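I've been putting off a new computer for three years now, and every January my brother-in-law asks me why. This year I had an answer ready, and it took me most of dinner to get through it.

My old desktop does everything I ask of it. It writes letters, it holds my photos, it plays the radio station out of Jerkport while I cook. Last September it got slow and grumpy, and the store in Mullness told me (very nicely!) that it was time to move on. Move on to what? A thin sealed thing I couldn't open with a crowbar?

So I took it to Arif Uddin, who fixes machines out of his garage on Claeys Street. He charged me 40 dollars plus parts and let me stand there asking silly questions the whole time.
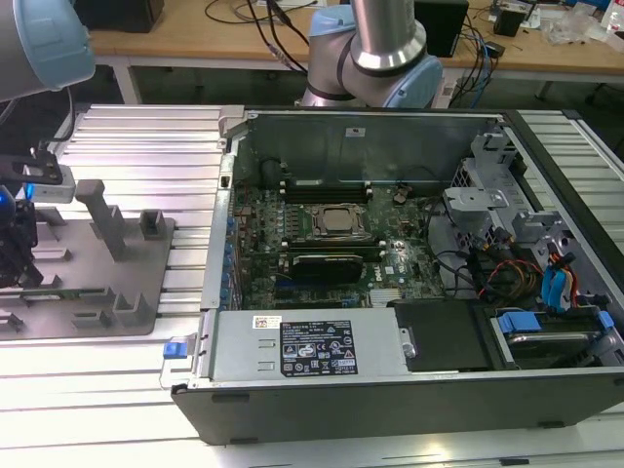

A Dell desktop with the side panel off.

I'm no technician, but I could follow most of it. Parts sit in slots. Slots can be emptied and filled again. My grandmother's sewing machine worked on the same idea, and so did every car my dad owned.

I know the other side of this. New machines use less power, and some folks need the speed for work. Fine — buy one. But I'd like the choice to be mine, and I'd like the town of Tenton to stop hauling off good equipment every spring because one part quit.

Mine came home with more memory and a clean fan. My brother-in-law is still on the 16 payments for his.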